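Placa redonda do amplificador Clokska: trocar os condensadores ou deixar estar?

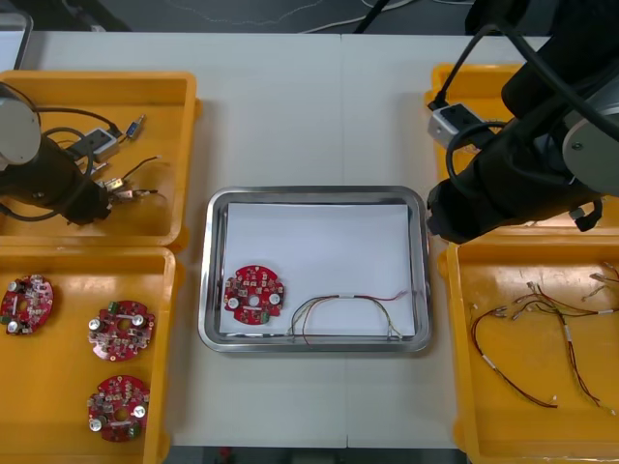

Fórum > Áudio e Rádio Antigo > Restauro e Reparação

NhanK
19 de janeiro de 2018

Boas a todos! Finalmente peguei no Clokska que estava na arrecadação do meu tio desde que ele se mudou para Altcombe, e estou completamente rendido a este aparelho. Placa vermelha e redonda com um furo ao centro, dois condensadores prateados, conector verde em baixo, e a cablagem toda junta numa manga branca. Quem desenhou isto gostava do que fazia!

A dúvida é a do costume. O aparelho liga e toca, mas há um zumbido no canal esquerdo que aumenta depois de uns minutos. O meu primeiro impulso foi encomendar condensadores novos e trocar tudo de uma vez. Só que li aqui num tópico antigo que às vezes se estraga mais do que se arranja, e fiquei na dúvida.

Já limpei o potenciómetro do volume com spray de contactos (melhorou imenso o arranhar) e verifiquei o fusível. O zumbido continua igual com o volume no mínimo.

O que fariam?

----

Ines_Renaud

Que maravilha, NhanK! Tive um destes durante anos e ainda me arrependo de o ter vendido.

Zumbido com o volume no mínimo cheira-me a filtragem da fonte. Eu trocava os dois grandes sem pensar muito. São peças de desgaste, como os pneus de um carro, e depois ficas descansado. Escolhe uns de 105 graus e confirma a altura antes de comprar, que a tampa fica mesmo rente.

----

hau.ly

Discordo, e já é a terceira vez que discordo da Inès neste subfórum :)

Se o zumbido é só no canal esquerdo, a fonte não é o primeiro suspeito. A fonte é comum aos dois canais, por isso o normal era ouvires dos dois lados. Antes de aquecer o ferro, troca as colunas de lado. Depois troca os cabos de entrada. Depois curto-circuita a entrada esquerda à massa e ouve outra vez. São cinco minutos e não gastas um cêntimo.

Outra coisa: olha bem para os terminais da cablagem. Os metálicos pequenos das pontas ganham oxidação e uma massa mal feita dá exatamente esse sintoma.

----

Ines_Renaud

@hau.ly, certo, o canal único é estranho. Mas ele diz que aumenta com o tempo, e isso para mim continua a ser condensador. Já medi alguns desta idade que deviam dar 100 µF e davam 41!

----

hau.ly

Mediste fora do circuito?

----

Ines_Renaud

Claro que sim, um por um, com o medidor do meu pai - que é mais velho do que o amplificador e continua certinho.

----

Nga_D

Meto-me na conversa para deixar o que aprendi com o meu, que é o modelo seguinte mas tem a placa muito parecida. O zumbido vinha de uma solda estalada no conector. Via-se com lupa, um anelzinho escuro à volta do pino. Refiz as soldas todas do conector numa tarde e está a tocar lindamente até hoje (agora mesmo com um disco de fado, uma delícia).

O esquema está no manual de serviço, página 107. Se alguém precisar, mando por mensagem privada.

----

NhanK

Vocês são incríveis, obrigado!

Troquei as colunas: o zumbido ficou no esquerdo do amplificador, portanto não é da coluna. Curto-circuitei a entrada: baixou um bocadinho, mas está lá. Nga, manda o esquema, por favor! Vou ver as soldas com a lupa dos selos da minha mãe.

----

HueNgo

Atenção aos preços. Na Didside pediam cerca de 551 coroas por um kit completo de condensadores, e metade do que vem na caixa nem serve nesta placa. Comprem avulso.

E por favor descarreguem os condensadores antes de mexer, mesmo com a ficha fora da tomada. Resistência com pinças isoladas, esperar, confirmar com o multímetro. Digo isto em todos os tópicos e vou continuar a dizer.

----

hau.ly

Subscrevo a HueNgo por inteiro.

----

NhanK

Novidades! Um dos pinos do conector tinha mesmo o tal anel escuro. Descarreguei tudo como a HueNgo explicou, refiz a solda e o zumbido caiu para quase nada. Só o noto com o ouvido encostado à coluna.

Ainda assim, acho que vou encomendar os dois condensadores para os ter na gaveta.

----

Ines_Renaud

Ah! Eu sabia que te convencia. Quando os montares, mede os velhos e põe os valores, que eu quero ver a cara do hau.ly.

----

hau.ly

Cá estarei. Aposto que ainda medem bem.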